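Brotov Robot Club » Guides » Picking up small things with two hand grippers

Posted by Seema Awasthi, 2 June 2019

We started on two-handed tidying in May, and it is easily the most fun I've had at club! You don't need a lab for it. A table, a cloth and some bits from round the house will do.

Put your objects close together at the near side of the table, so neither hand has to stretch. Mix the shapes up: something flat, something with corners, something crinkly.

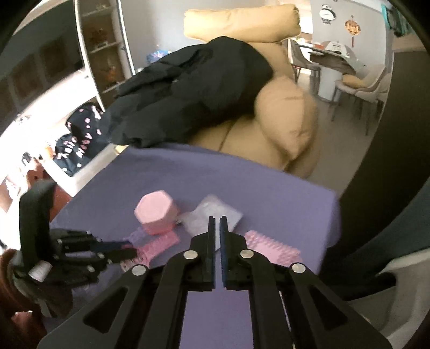 Two grippers at work over the purple cloth, the left one at the end of the pink strip.

Now the drill. Line up both jaws first, then close slowly until the pads touch. Count to 3, lift, and set it down again. Do that 5 times with one hand before you bring in the other (I know, I know, but it really does help). Swap hands after 30 goes.

Paper cups come next, and they're brilliant practice. Come in from both sides and keep the cup upright.

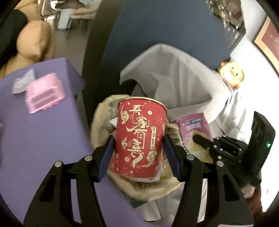
Squeeze too hard and the sides buckle, so ease off as soon as you feel it grip. Jaiswal team members like to hold near the middle; the Sokton lot go lower. Try both and write down which you prefer in your log sheet.

Packets and wrappers are for week 2. Bring spare cups!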